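May 24, 2021

Up before the heat, tea in the big steel mug, and straight to it. I've been itching to write this down all day because things are moving at last! The grippers work. Both of them. They open, they close, they don't squeak any more (a dab of the oil Mohit keeps for his bicycle chain), and they'll take hold of something as thin as a bedsheet without chewing it.

I should put down where we are for my own sake, as I always forget by the next month. The folding arm, which Savita has named Girnix and will not be talked out of, is still only a base plate and a shoulder on the floor at Mohit's. It can't fold anything yet. What it needs first is to be shown, and that is the bit I get to do at home, with a gripper in each hand, folding laundry the way I'd like the arm to fold it one day. One hand holds, the other pulls. You feel very clumsy for the first hour and then quite suddenly your wrists get it.

White shirts first. We argued about this on the phone last night, Savita wanting to begin with towels as they stay where you put them, and me wanting shirts, as nobody at ours minds folding a towel. I won, mostly by being the one with the bed. The long-sleeved ones are a proper puzzle. The sleeves have to be pulled out straight before you do anything else, or the whole thing ends up lopsided and you find a cuff poking out of the back like a tongue.
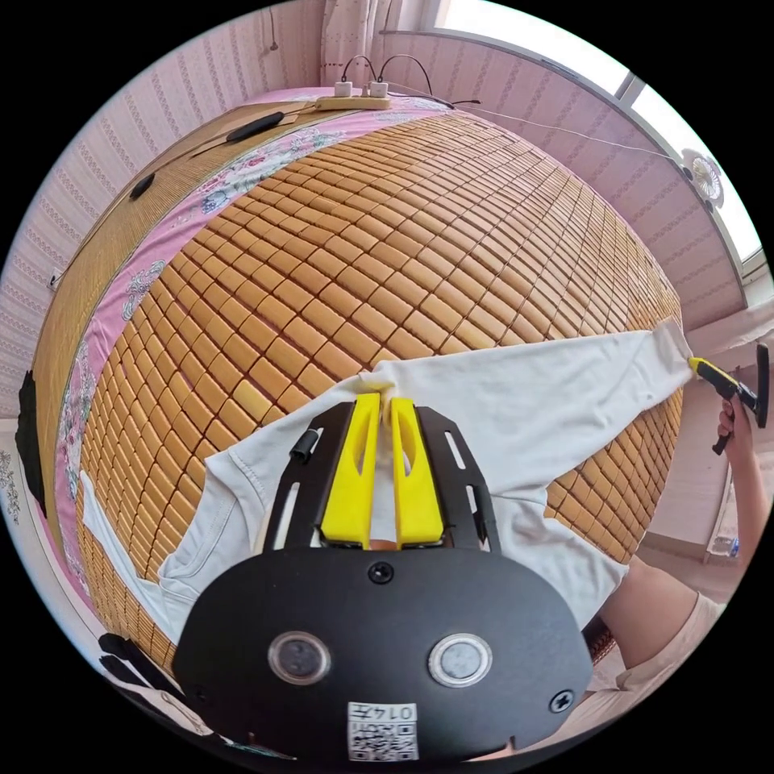
The yellow fingers are the second version. The first ones were solid all the way through and so stiff that they'd slide off a seam as soon as you pulled. Mohit cut a long slot down the middle of the new ones so they give a little when they meet the cloth, and what a difference! He redrew them over two evenings and printed them at Zemdale, the shared workshop behind the cycle shop, where Jyoti Joshi lets us have the small printer if we bring our own filament. 100 rupees towards the electricity each time, which is fair. We ran off 3 pairs so there are spares when I sit on one.

What I've learnt today, in no order:

Pinch low. If you come at the cloth from above you get a great wad of it and the fold is fat. Tips nearly flat to the mat, then close.

Let go slowly. I kept opening the fingers as if I'd been stung, and the hem would jump back.

The mat is good for this. I'd thought the little tiles would catch the tips but they run over it nicely, and the cloth slides where you send it. On the sheet alone everything bunches.

Don't talk while folding. I lost a sleeve completely while telling my sister on the phone about Sarita Goel's new kitchen.

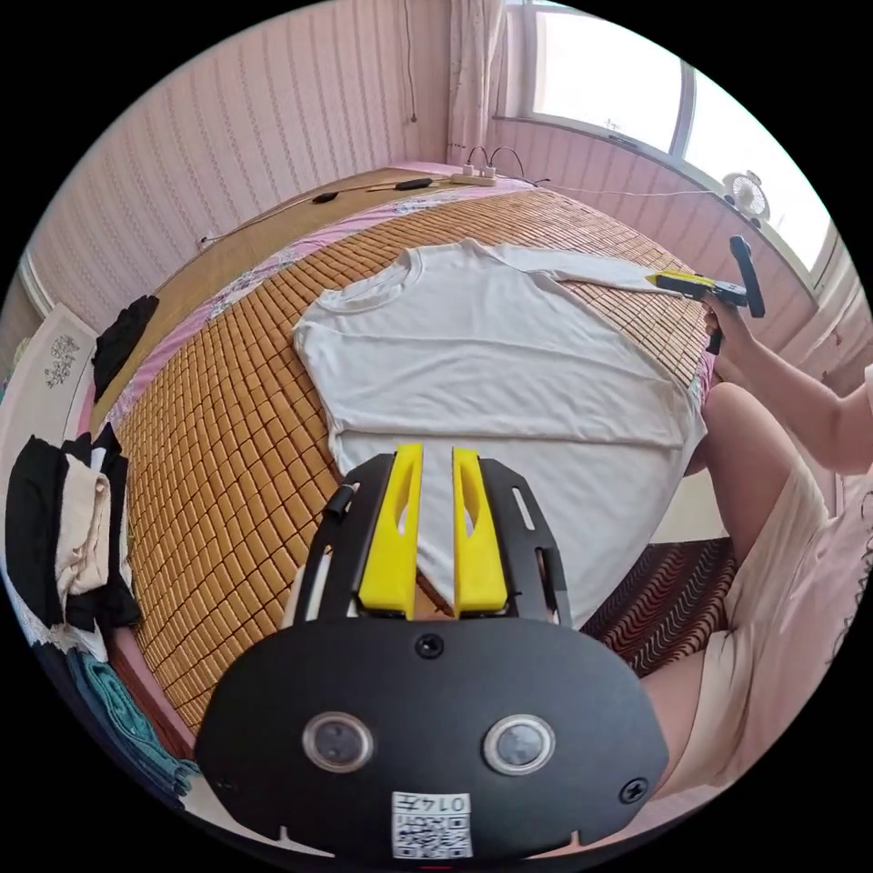
Tried for 25 good folds before lunch and got them, though I was strict about what "good" meant only for the first few. Savita says the untidy ones are worth keeping too, so the arm gets to learn how a person puts a thing right after it goes wrong. I like that very much. I put quite a lot right.

My forearms ache in a place I didn't know I had. The handle wants a wider grip, I think, with something soft on it. I've drawn it in the back of the blue notebook, and it looks like a pear, but Mohit will know what I mean. The trigger is lovely though, no complaints there at all. He took the spring out of an old Ahuja tape deck that hadn't worked for years, and it has exactly the right push back on your finger.

After lunch, dal and the end of the beans, I thought about what comes after shirts. Pillowcases, surely! Getting one off is a tug. Getting one on is a wrestling match even with ten fingers, and I can't wait to find out how it goes with four. Meenakshi Garg, who taught me sewing a hundred years ago at school, always said to turn the case inside out, put your hands in the far corners, and take the pillow by its ears. I wonder if an arm could do it that way. It would look marvellous.

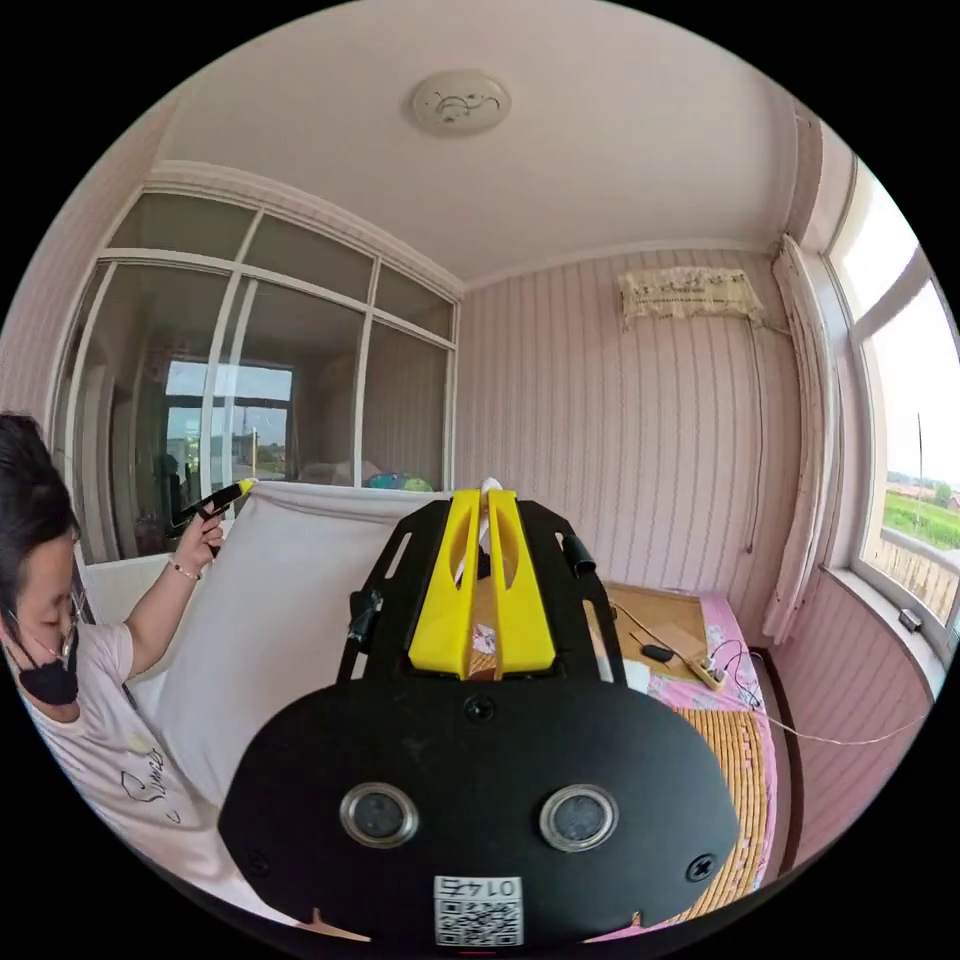 Jobs for the rest of the week. Ring Jyoti and book the printer. Ask Mohit whether the screws on the front plates ought to have a drop of glue on them, as I keep checking them with my thumbnail. Find the short-sleeved shirts from the bottom of the trunk. Charge everything overnight, properly this time, with the switch on.

The motor for the elbow is meant to come in June. It's a Zoltovano one, second-hand, from a man Savita found who was clearing out his shed, and I've already moved the sewing table to make a space for it here if Mohit's mother gets tired of having a shoulder in her hallway. Savita is coming over tomorrow with her laptop to go through the morning's folds with me, and I've promised her pakoras if she brings the green chillies.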